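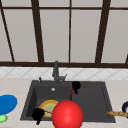
Kitchen window and tiled backsplash.

Home News Housing Services Contact

Kitchen water use advice issued to Ravby tenants

The Lurari Housing Association has published new guidance on saving water in the kitchen. It applies to all 200 homes on the Ravby estate and takes effect in November.

Tenants are asked to scrape food waste into the caddy before washing up and to avoid rinsing plates under a running tap. Cooking fat should be left to set and placed in the general waste.

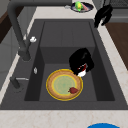
The association will also fit flow restrictors to kitchen taps. The work has been awarded to Cleltus, a plumbing contractor, and will be carried out block by block over 6 weeks. Each visit should take less than an hour, and tenants will receive a letter giving the date of their appointment.

"Blocked drains were the most common repair reported to us last winter," said Sebastian Dinu, head of property services. "We attended 49 of them, and most were caused by grease and food scraps."

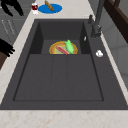 Homes in Mocanu Court will be visited first, as the pipework there is the oldest on the estate. Residents who use a dishwasher are advised to run it only when full.

An information session will be held in the estate office on Tuesday at 2 pm. Printed copies of the guidance will be available.

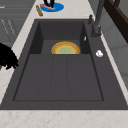 Will tenants be charged for the new fittings?
The association will meet the full cost, and rents will not be affected by the work.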